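September
By Greer Sutherland

Steamed buns are back on the lunch menu at the Gwilliam community hall, and this time there's enough to go round. Mostly.

The hall's noon lunch started serving them again this month after a summer off. First day back they made 200 and ran out before one o'clock. Second time, 319. Four left over, and those went home with the dishwashing crew.

Marion Dow runs the kitchen. She was on her feet the whole time we talked and kept checking the clock on the wall.

"People kept stopping me in the grocery store," she said. "When are the buns coming back. All summer long. I had one man ask me at the dentist."

The buns come plain or filled. Filled is pork and cabbage, or a sweet bean one that goes fast with the under-tens. Plain ones get eaten with soup. Dough is made the night before in the hall kitchen, left in the big fridge, shaped from eight in the morning on. Flour from Rillerau, same mill as last year, price is up a bit.

What's new is the steaming. Last spring it all went through one big stacked steamer on the gas range, which took forever to come up to heat and left the bottom layer soggy. Dow wanted smaller batches. So the hall now has a row of plug-in pots on tables along the wall, and the old steamer is kept back for big days.

Small pots mean small batches, and that means somebody has to stand there. Caroline Okoth has the job most days. Lid off, buns in, lid on, timer. 13 minutes for the filled ones, bit less for plain. She wants space between them because they swell, and if they touch they tear when you pull them apart.
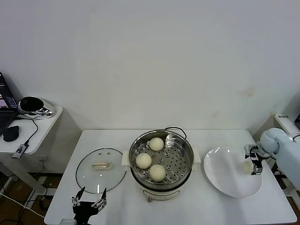

Steamed buns in one of the electric pots, lid off, with a plate beside it.

The pots weren't free. The hall paid $350 for the set, secondhand, from a cafe in Plarkberg that was closing down. Two needed new cords. Murdo Moffat, who fixes most things in the building, did those on his lunch break and wouldn't take anything for it except, he said, first pick of the pork.

There was one hiccup. On opening day too many pots got plugged into the same outlet strip and the whole east side of the hall went dark, coffee urn included. Moffat has since split them over three circuits and put tape on the wall showing which plug goes where. No trouble sence.

Orestis Gkikas has been coming to the noon lunch for six years and says the new ones are better. Lighter, less wet on the bottom. He had two plain with the lentil soup and wrapped a third in a napkin.

"The old ones, you had to peel the paper off with your teeth," he said. "These just lift."

Not everyone is sold. A couple of regulars told us they liked the bigger size from last year, and one table wanted to know what happened to the chili sauce. Dow says the sauce is coming back as soon as the jars get here, they were on order and the supplier sent the wrong ones. As for size, the dough is cut smaller now so they cook through in the small pots. That's staying.

Price is the same as before. Two buns and a bowl of soup, pay what you can, box by the door. Kids eat free. If you just want buns to take home they're sold by the bag after lunch, if any are left, and you need to bring your own bag or container.

Doors open at 11:30. Soup is ready right away, first buns come out closer to noon. Okoth asks that people not lift the lids themselves to see how they're doing. It lets the steam out and then everybody waits. It's happened more then once.

The Lametent Street entrance is the one to use while the front steps are being redone. There's a ramp on that side, and parking in the back lot until two.

The kitchen is also looking for people to help shape dough, eight to ten in the morning. No experience needed, Dow will show you the fold. Wear short sleeves and tie your hair back. Aprons are there. Sign-up sheet is on the corkboard next to the coat rack, or just ask at the serving window.

Anyone with allergies should talk to the kitchen before getting in line. The filled buns have soy in them, the plain ones don't, and all of them have wheat. They did try a rice flour batch over the summer. Dow made a face when we asked how it went, but says she'll have another go at it once things calm down.

Vegetable filling is next on the list, probably mushroom and green onion. Tasting for that one is planned for later in the month, after lunch service, and regulars will get a slip of paper to write down what they think.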